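Clearing the table before clearing anything else

I've been working through the back room since July, and the round table is finally back in use. I'm writing down how I went about it, partly for myself, as I'll have to do the same with the hall closet before winter.

The table came from Danden, a secondhand furniture place that has since closed. It's pale wood with a fine grain and a small hole near the rim. I bought it to work on. Within a year it was a shelf. Mail went on it, then packing paper, then the parts of a lamp I meant to rewire, and after that anything I was carrying when I walked past.

My earlier attempts at this room all started with the floor, and they all stalled. I'd pick things up off the floor, have nowhere to put them, and set them on the table. By evening the floor was clear and the table was worse. This time I began with the table and left the floor alone until the top was bare.

I gave it 60 minutes and used four boxes. One was for things that belonged in another room, one for things to give away, one for things I had to decide about, and the last for recycling. Trash went straight into a bag hung on the doorknob. I didn't leave the room to deliver anything while the timer was running. I've lost whole mornings that way, walking one screwdriver to the garage and then finding something to do in the garage.

The paper took longest. I had kept the manual for every appliance I've owned in this house, including a Mogensen dehumidifier that went to the dump years ago. I kept the manuals for things I still have and put the rest in recycling. The lamp parts went in the deciding box. They're still there.
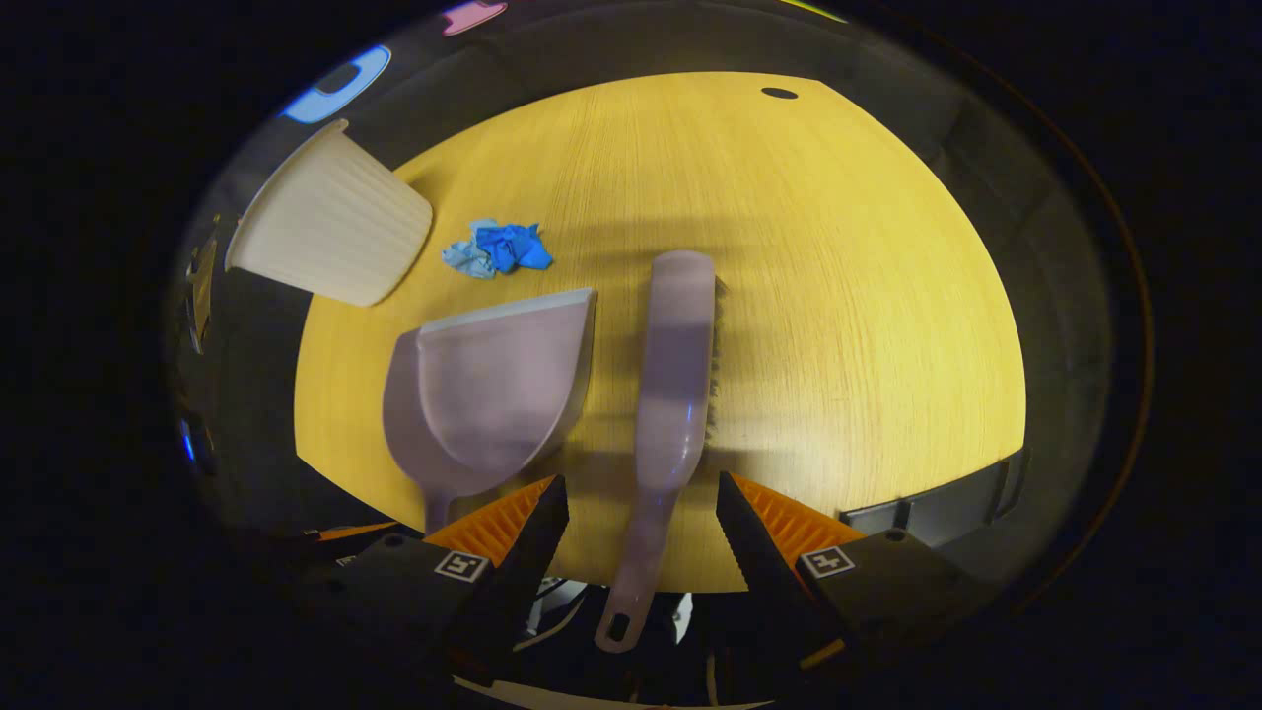
Small cleanup jobs are where I waste the most effort, and it took me a long time to see why. I used to get out the vacuum for everything. It lives in the hall closet behind the ironing board, it has a cord that needs unwinding, and the upholstery nozzle is never on it. For crumbs and dust on a tabletop that's a lot of equipment. A hand brush and dustpan in the same lavender gray do the job now, and they stay in the room. The pan has a strip of lighter rubber along the front lip, and that was the thing I looked for when I bought it. My old one was a bare metal pan with a bent edge, and every sweep left a line of grit that I had to chase backward across the surface. The brush has short dark bristles and a hole in the end of the handle, so it can go on a nail by the door.

I sweep from the far edge toward the pan in short strokes. Long strokes on a smooth top throw the dust off the other side. On a round table I also move my feet. I used to stand in one place and reach, and I'd miss the same stretch every time. The last bit, the fine stuff the brush won't lift, comes up with a barely damp cloth. I don't put anything wet on this table beyond that, and I dry it right after.

Disposable gloves are worth having for the trash bag and for anything sticky. I go through fewer than I expected. One pair lasts me a session if I do all the dirty parts together at the end. They go in the bag with everything else as soon as I take them off, or at least that's the rule. In practice I find them on windowsills.

Cups are the other thing that collects in here. I don't bring mugs into the room anymore, only plastic cups. I knocked a full coffee over the Widutau box files a while back and the bottom drawer still smells of it. Plastic tips over just as easily, but I'm only drinking water out of it and nothing breaks.

After the table I did the floor, and it went quickly. The boxes had somewhere to stand while I sorted them. The giveaway box was full by noon and the car was already half loaded with old bedding, so I made one trip. The shelves I left for another day. They hold 300 or so back issues I'm not ready to think about, and stopping there felt fine.

I bought one new thing for the room, a Kokero wall rack with 6 pegs. It isn't up yet. The wall is plaster and I need different anchors from the ones that came in the packet. When it's up, the brush and pan get the two pegs nearest the door, and my apron and the tote bags can have the others.

Since then I've kept to one habit. At the end of the day, whatever is on the table gets picked up and put where it goes, and then I run the brush over it. It takes a couple of minutes. I've skipped it a few times, and each time there was mail on the table by the next afternoon.

The hall closet will be harder. It has no table in it, so I'll have to carry everything out and sort it somewhere else, and the obvious place is the one I just cleared. I'm thinking of using the bed, as that would force me to finish by night. The vacuum will have to come out first in any case, and I'd like to find that upholstery nozzle while I'm in there.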